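4. Folding the outerwear

The last group of items in our Elstead clothing study was padded coats. Mhairi Baxter and Nandi Shabalala had folded shirts and pants in March, and those gave us few problems. Padded fabric springs back, so a fold needs to be pressed from the hem toward the collar before the next one is made.

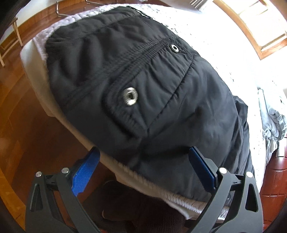 Figure 9. Black padded garment laid out on the bed, with two metal snaps on the stitched flap.

We spread each piece on a bed because our table was too narrow. Snaps were left open for the first trial and closed for the second. Closed snaps kept the front edges lined up, but they left a hard lump in the middle of the stack. Sena Baidoo suggested folding the flap inward first, and we used that method for the remaining trials. Folding times are listed in Table 22. Storage bags are covered in section 5.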